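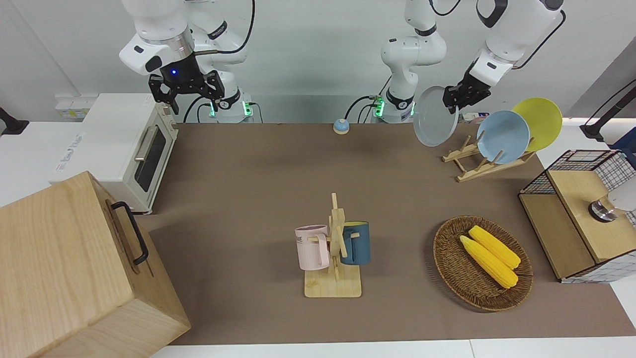 Kitchen chores: plates are close, mugs are not

Brideo has posted February results for its two-arm kitchen cell. The task is racking: one gripper holds a plate near vertical over a slatted wooden rack and lowers it into a free slot. Over 212 attempts, 78 percent ended with the plate upright and released. Most failures were rim contact with a slat.

Hanging mugs on a peg stand scored lower, and the team has not published a figure. Struan Lamont, who runs the tests, puts the gap down to handle orientation. Cycle time for a plate is 11 seconds, slower than a person. Loading from a full sink has not been tried. Flesilard plans to repeat the plate task on its own arms.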